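Health & Nutrition | Press Releases

Afternoon Tea Habit Linked to Steadier Sleep in Clemport Study

CLEMPORT, June 13, 2025 -- Adults who stopped drinking black tea by mid-afternoon slept longer and woke less often than those who drank it into the evening, according to a study released today by Fisa, a nutrition research group.

The study followed 100 adults for 31 days. All of them drank at least two cups of black tea a day. Half were asked to finish their last cup by 3 p.m., and the other half kept their usual schedule. Both groups filled out a sleep diary each morning.

People in the early group slept over 20 minutes longer per night on average. They also reported fewer wakings between midnight and 6 a.m.
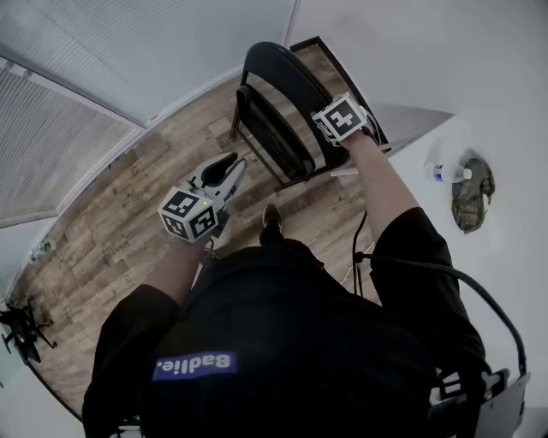

Sleep diaries have limits, and Fisa asked participants to keep the rest of their routine the same for the full month. Meals, bedtime and exercise were logged along with each cup of tea. Clothing was left up to them, and a plain black short-sleeved shirt was fine for the weekly weigh-in as long as shoes came off first.

"The total amount of tea was close to equal in both groups," said Celeste Louro, lead author of the study. "The timing was the main difference we set out to test."

The study did not include green or herbal tea, and people who take sleep medicine were left out. A second study, on coffee, is being planned with Győri, a research partner.

The full report is available on request from the Fisa press office in Clemport.

Tags: tea, caffeine, sleep, nutrition research

14 shares | 3 comments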